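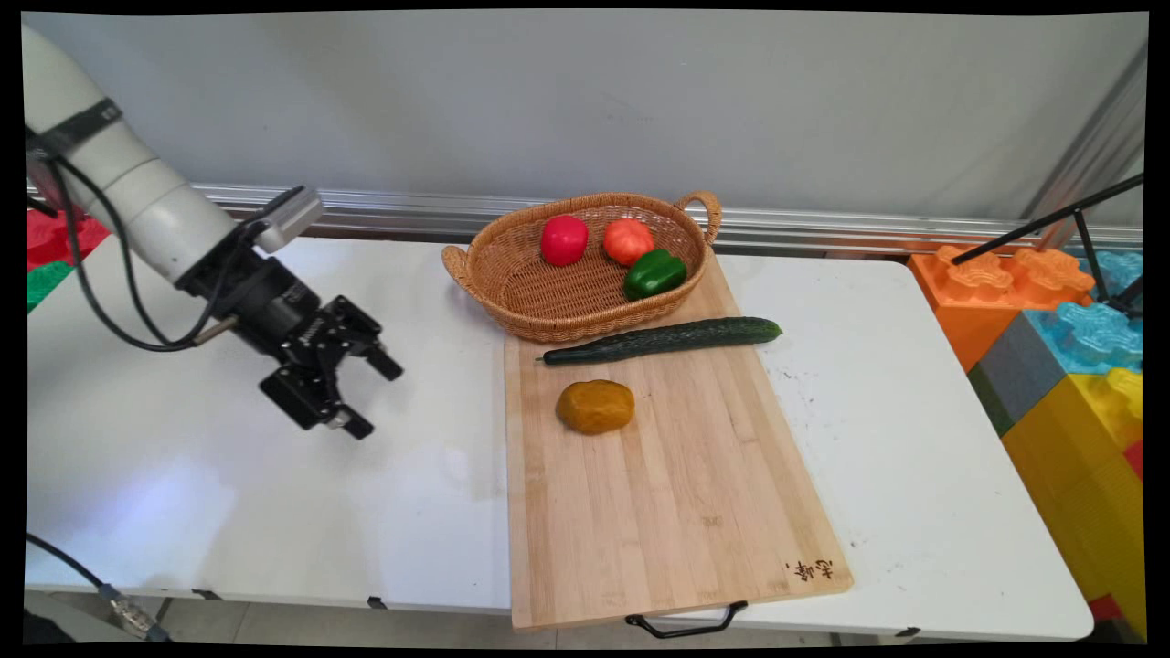
**配偶签证续签被拒，是不是就得马上离境？**

先看拒签信上写的是"拒绝"还是"退件"。退件只是材料不齐，补上再交就行，原来的身份照旧；真正的拒绝才开始算申诉期，申诉期内一般可以合法停留。

好，这一讲接着上周的家庭团聚往下走。上周有同学下课追着我问收入门槛，我索性把它放到最前面讲。

## 一、收入门槛到底卡在哪儿

我们课上一直用 Fulby 这个虚拟辖区做练习，它的规则是月收入 2,458 元，夫妻合并计算。听着简单吧？麻烦在"合并"两个字。配偶要是还没有工作许可，他的收入算不算？Fulby 的条文没写，窗口的做法每年都在变，我自己读了好几遍也没读出个定论来。

Skakel 案就卡在这里（案情摘要在讲义包里，请务必读完再来）。丈夫是外籍，在家带两个孩子，替国外的公司做远程翻译，钱打进妻子的账户。移民局说这笔钱来源不明，不认。我个人觉得这个认定很粗糙，不过考试的时候请大家先把双方理由写全，再写自己的看法，别一上来就替当事人喊冤！

## 二、孩子的身份

Rweyemamu 案我特别喜欢，每年都讲。孩子是本国国籍，父亲的居留却要一年一续，每次都得重新证明"家庭关系真实存在"。孩子都上小学了，还要交全家福和邻居证词……法院最后说，审查可以有，但强度要跟家庭已经稳定的年限相称。这句话请划线，后面讲比例原则还要用。

读的时候留意两点：

- 法院没有否定年度续签本身
- 举证责任有一部分移到了移民局那边

## 三、政策突然变了怎么办

新规公布和生效之间如果没有过渡期，已经递交的申请按旧规还是新规？各地做法差得很远，Nillow 地区给了 4 个月缓冲，Fulby 一天都没给。我更倾向于看递交日，可反对意见也有道理：审批时的事实才是最新的。这个留到讨论课吵。

## 作业

以外籍配偶的名义，给移民主管部门写一封请愿信，针对收入门槛或年度续签，选一个写透。语气要客气，诉求要具体，至少引用一个讲过的案子。占平时成绩的 50%，5 月交，晚交的先跟我打招呼。

下次课先讲申诉程序，讲义包里申诉表格那几页请带上。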